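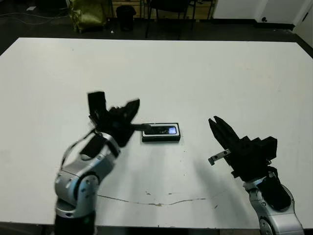

White tabletop, crack across the lower middle. Small device near centre.

May, 15:00

Surface repair trials, continued. Went back over the filler samples from last month before starting anything new. The Serra filler has shrunk again on the deep test grooves, enough to catch a fingernail. The Hotby stuff held level but dried a shade too yellow. Neither would pass on a white top under the overhead lights.

Mixed a fresh batch of the Hotby with a little white pigment paste, 100 g filler to start, paste added by eye until the colour looked close on a scrap. Wrote "by eye" on the lid, so whoever opens it next should weigh what they add and put it in here. Colour was good when spread. Will check again when cured.

Cut 11 new test strips from the Ralgate offcuts. Grooved them all with the same V cutter, wiped with metho, left to dry on the rack. Numbered on the back in pencil. The marker bled through the last lot and we lost track of two.

Strips 1 to 5: tinted Hotby, one pass, scraped flush.
Strips 6 to 10: tinted Hotby, two thin passes with a light sand between.
Strip 11: left bare for comparison.

Two passes takes longer but the edges feather out better. One pass pulled away from the groove wall on strip 3 where I went too fast with the scraper. Redid it and marked it R.

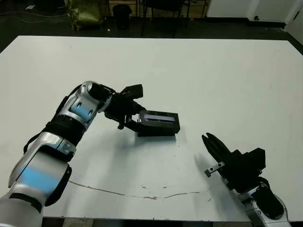

Sanding: 240 grit was too coarse and left a halo of dull scratches either side of the groove. Went to 400 with a cork block and that was fine. We are nearly out of 400, one part sheet left in the drawer. Arkmont has been slow with the last two orders so I asked for a double quantity.

Total used today was 437 g, including what went hard in the tub. Next time mix half as much and do it twice. Pot life is shorter than the label says once the room warms up in the afternoon.

Still to do:
Check strips for shrinkage tomorrow morning, straightedge and feeler gauge.
Wet rag test on 2, 4, 7 and 9.
Find out if the Serra people have a low-shrink version.
Clean the small scraper properly, there is old filler along the back edge.

Rack is full, please don't stack anything on the strips overnight.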